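Seven years ago I was hired at Planel to pack tableware, and I was good at it. I could nest, wrap and box a dinner set while arguing about soccer. These days I supervise two arms that have no opinion on soccer.

Management calls the change Olov, as if it were a new guy from Sweden. Olov needs his bowls set out just so, and the setting out is my job. My title went up a notch. My pay is thinking about it.
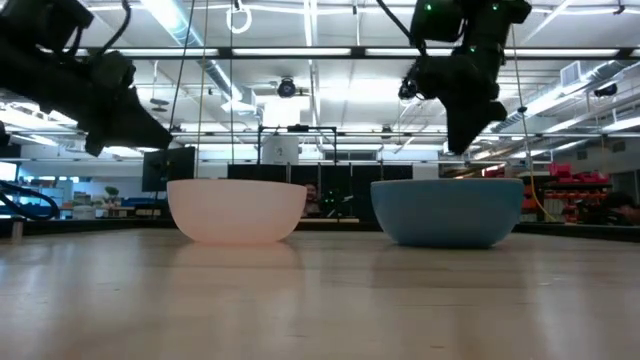 One white bowl, one blue, and both grippers still up in the air.

I don't miss the sore wrists. I do miss being asked how a thing should be packed, a question that now goes to a software team at Nimri. My coworker Mwende Mfaume wrote them a long note in January on how bowls stick when you stack them. They thanked her for her data.

She had 2000 hours on that line — call it expertise, if the word is still in stock. If the company wants what she knows, it could start by putting it on her paycheck.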